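Nemivdale Community Garden
Minutes of the May General Meeting
Held in the back room at the Baumgartner feed store, 7:00 p.m.

The meeting opened a few minutes late, as people were still bringing in chairs from the hallway and the rhubarb bars had to be cut. The chair welcomed everybody back after the long winter and said how good it was to see so many faces, including several new plot holders from the Dresama side of the creek who had never been to one of these evenings and who were very kindly given the seats by the window.

Minutes of the previous meeting
These were read and accepted with one correction. The compost bins are to be turned by whoever has the even-numbered plots in even months, and the last minutes had it the other way around, which may explain the state of the compost.

Plots and waiting list
We have 61 plots this season, all of them spoken for. Two have been handed back by members who are moving away (we will miss them both, and their dahlias) and these go to the next households on the list. A member asked if the larger plots along the north fence could be split in half to let more people in. There was a good long talk about this, with warm feelings on both sides. Those who have the larger plots pointed out that the soil along there is poor and that it takes the extra room to grow anything worth carrying home. It was agreed to leave them whole for this year and to ask each north fence household, in a friendly way, if they would like to share.

Money
The balance stands at $1,770 after the seed order was paid. Plot fees are nearly all in. The spring plant sale brought in $173, down on last year, and most of us put that down to the cold morning and to the school concert being on at the same time. Thanks were given to everyone who stood out there in gloves and hats, and to the household that took home all the leftover cabbage starts and has been giving them away up and down the road ever since.

Water
This took up the best part of the evening. The old hose line from the street tap to the far beds leaks at three joints, and after a dry week the folks at the bottom end are getting a trickle by suppertime. The choice put to the meeting was to patch the line again or to replace it with buried pipe and a tap at each end of the middle path. 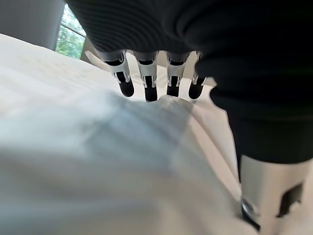 Patching it one more time would be throwing good money after bad, one member felt, and she reminded us that we said the very same thing last June and then bought more tape. She would sooner see half the pipe laid properly this year and the other half next spring than go through another summer of carrying cans. This got a fair bit of nodding. A gentleman from the lower beds wondered if a second rain barrel behind the shed might tide us over in the meantime, and it was thought that it might, if the gutter on that side is cleaned out first.

After some back and forth about trench depth, tree roots, and who has a back that is still up to digging, it was moved and seconded that we buy pipe and fittings for the top half of the line, spending no more than $600, with the digging to be done over a couple of mornings before the beans go in. Carried, with one against. The member voting against asked that it be written down that he is in favor of the pipe and only objects to the mornings.

Rabbits
They are back. Members are asked to please keep the side gate latched, even when just stepping out to the car. The Wemo fencing that was put up around the strawberry bed has held well and there is part of a roll left in the shed for anyone who would like it. Kindly roll it back up afterward and do not leave it across the path.

Shared herb bed
The thyme came through the winter beautifully, the sage less so, and the mint has come through a little too well and is now in with the asparagus. A work hour will be set for digging it out. Anybody who wants mint may have as much mint as they can carry. There was a suggestion to plant lovage where the sage was, and since none of us could say with any confidence what we would do with that much lovage, it was left for next time.

Summer supper
We will hold it in the garden again, under the big maple, with long tables borrowed from the church in Nemivdale. Everyone brings a dish, with at least one thing in it grown here if you can manage it. Last year we ended up with nine bowls of cucumber salad, all of them very nice, so a sign-up sheet will go on the shed door.

Other business
A pair of green-handled pruners was left on the bench by the tap and is now hanging inside the shed. The wheelbarrow with the soft tire has a new tube. Somebody asked about wood chips, and a load is expected before the end of the month.

The meeting closed at 8:50 p.m. Next meeting in June, same room. Please bring your own mug.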